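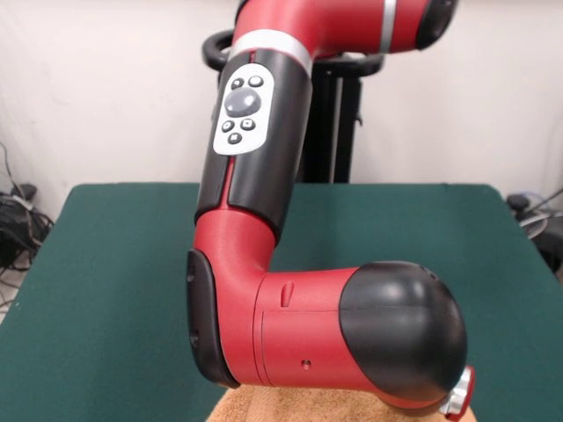

Wednesday, bench 2, towel task

Went through the Vandthorpe cell rules again before recording anything. Keeping the version we agreed in June, with two changes noted below.

Start of shift: e-stop pressed and released once, speed cap at 90 mm/s for any move that ends in cloth. Log the cap in Lobo by hand – it does not carry over from the last session. Episode counter stood at 2,301 when I opened it.

Hands stay off the green cover while the arm is enabled. If a towel needs straightening, pause first, then reach in. Pausing in software counts for this, but anything closer to the wrist than the towel (fingers, cables, tools) needs the e-stop.

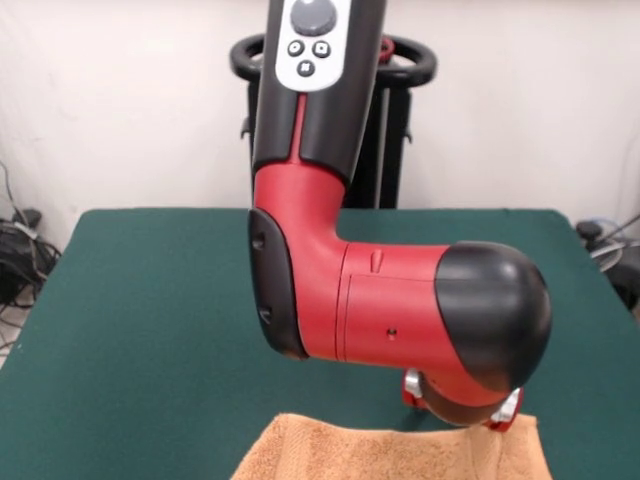
Change 1: approach height. The old sheet said 180 mm above the table before the slow descent. Fikis want it measured from the top of the fabric, so a folded towel and a flat one get different numbers. Wrote both on the card.

Change 2: contact limit. Stop and back off if the force reading holds over the limit, no second try from the same spot. Episodes stopped this way are kept and tagged "abort", not deleted. I found 34 with no tag at all and have put them in the Pomby folder until someone can go through them.
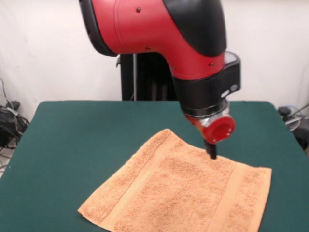 Gripper in contact with the orange towel, bench 2.

Still open: cables on the floor to the left of the table. The rule says nothing loose inside the walk area and we have never marked where that area ends. Need tape – yellow, the wide roll.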